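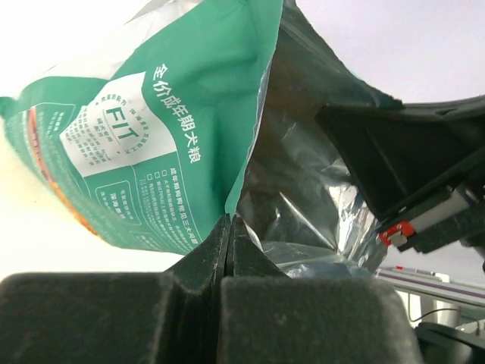 Why does the planner stop before every fold?

Because the depth reading on foil can't be trusted, and the planner has been told to wait for two readings that agree before it moves.

I wrote that answer in the Netlow notes in April, and I still believed it when the night run failed for the seventh time.

The job was a bag of dog food. The arm had to take hold of it near the mouth, keep the opening clear, and hold it there until the task ended. Netlow did the perception. Rusu did the planning. Juvo was the low-level controller and had been on the arm longer than I had been at Urari. I was in charge of the part in between, a thin layer of code that turned what Netlow believed into something Rusu could use.

A failure looked the same each time. The arm came in, the fingers closed, and then everything stopped. There was no fault and no warning. Rusu sat in its waiting state until the timer ran out at 280 seconds, and the log filled with the same line.

surface estimate not stable, holding

I had 294 logs like that from the fall. Most people at Urari called it the foil problem. The fix everybody wanted was to lower the agreement threshold, and I had refused twice. With a lower threshold the arm would move on a bad reading, and we had already bent one finger mount that way.

That night I stayed at my desk and played the log back at one-tenth speed. I had the wrist camera on the left screen and the surface estimate on the right. On the left was the green bag with FIT on its label, and the silver lining showing at the mouth. On the right the lining was a patch of colored triangles that kept changing their minds. One moment the foil was a wall. In the next it was a hole. Then it was a wall again, an inch farther off.

I watched it for most of an hour. After a while I stopped looking at the triangles and looked at the rest of the estimate. The printed side of the bag was steady. It barely changed from one update to the next. Netlow knew where the green film was and had known it the whole time.

I wrote a question in the notes file, under the old one.

Why are we asking about the foil at all?

I didn't have an answer, so I went and read the code. It took me a while to find the place. Rusu asked for a stable surface inside a box around the fingertips. The box was a cube. It had been a cube since the first version, when the arm only picked up cartons, and on a carton every side is as good as any other. With a bag held at the mouth, half of that cube was lining.

The comment above it said to revisit this for soft goods. The initials at the end of the comment were mine.

I made a cup of tea and drank it standing up. Then I changed the request. The planner would ask for a stable surface on the grasped film only, and it would treat the opening as a space to stay out of, whatever the foil claimed to be doing. The threshold stayed where it was. I ran the change against the old logs first. The simulator takes up to 1,000 steps per log, and I let it go through all of them while I answered mail.

The waiting state came up on the first one and cleared. It came up on the second and cleared. On the third it held for so long that I put my hand on the mouse, and then it cleared too.

There were a few that still timed out. I opened one, and the film itself was folded over the fingertip in a way Netlow had never been shown. That was a real problem and I was glad to have it. I gave it its own ticket and left it for the morning.

Juvo was in idle when I went over to the arm. In idle it makes a small correction every so often, a click you hear more than see. I loaded the new build, checked the stop button, and started the run.

The arm came in. The fingers closed. On the terminal the line appeared, surface estimate not stable, holding, and I stood there and read it. Then a new line came in under it.

surface estimate stable, continuing

I pulled up a stool and sat down to watch the rest.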